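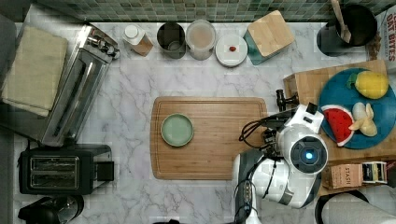
4.2 Mounting and reach

The second build, which we call Trolero, was put together at home in the evenings, and its working area is a kitchen worktop. The literature prefers a bare table with a calibration board taped to it. We had one of those for the first build, Panis, and everything worked on it, so we learned very little.

The base clamp went through three versions before March. The first held well and marked the worktop. The second left the worktop alone and didn't hold. The third is a plate with a rubber pad under it, and we have stopped discussing it. Cables are left in long loops - tidying them cost us a wrist connector - and the controller limits joint speed whenever the hand is within 200 mm of a surface, a setting that makes every run look slightly reluctant.

Figure 2. Toy fruit on the blue plate, with the bamboo tray beneath.

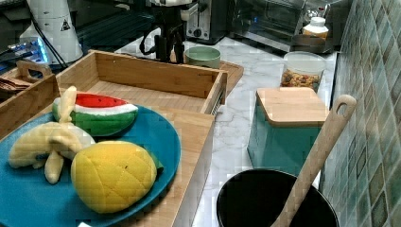
Grip force was the setting we argued over most. Our fingers close until the motor current passes a threshold, and for hard objects almost any threshold will do. Soft ones go on giving way politely long after the hand ought to have stopped. The stitched mango in Figure 2 is the simplest case, being oval and much the same whichever way it is approached. The banana, with its peel flaps spread out, offers several places to take hold and only a few worth taking. We logged 2,093 closures, of which 157 ended with the fingers shut on nothing and the software reporting success. A check on the final finger gap now catches most of these. The rest we attribute to Vieira, our name for the old motor driver.
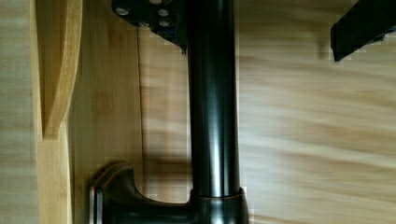

Appendix B: Notes on the wrist camera
Glória Esteves and Édgar Sotelo
Revised 15th June

Shiny metal remains a nuisance. A dark, glossy pipe gives bright stripes along its length, as in Figure 3, and our edge finder will cheerfully take a stripe for the side of the pipe. We tried 26 exposure settings and kept the one we started with.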